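Subject: Re: [herilside-residents] Dining room hire charges from April

On behalf of the Herilside Residents' Association, thank you for the message below. The reply is copied to the whole list as several members have raised the same points.

> We have always paid 40 pounds for an evening in the dining room. The notice by the lift gives a new charge but does not say whether the kitchen is included. Could the Association also confirm what happens to bookings already made? Our supper group at Pukdale Court has dates well into the summer.

The evening charge does include use of the kitchen until 10 pm. Crockery may be used without further payment and should be washed and put away before the keys are returned.
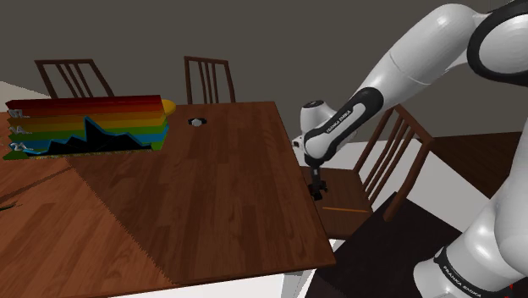 Bookings accepted before the start of April will be honoured at the old rate. Members need not write in to claim this. Groups wishing to change a date will keep the old rate once, after which the new one applies.

The increase follows the renewal of the heating contract with Miettinen. The annual cost has risen from £600 to £708, and the Association cannot meet the difference from subscriptions. The deposit for private parties is unchanged.

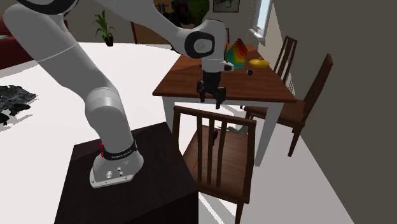
*Wooden dining table, Herilside.*

Members have also asked whether the Sarmont Road hall might be offered at a lower price. That hall is let under a separate agreement, and enquiries should go to its own booking office. The Association holds no keys for it.

Written comments on the charges are welcome until the end of the month and will be placed before the next general meeting. Please reply to the list address and keep the subject line as it stands.

Bookings Secretary
Herilside Residents' Association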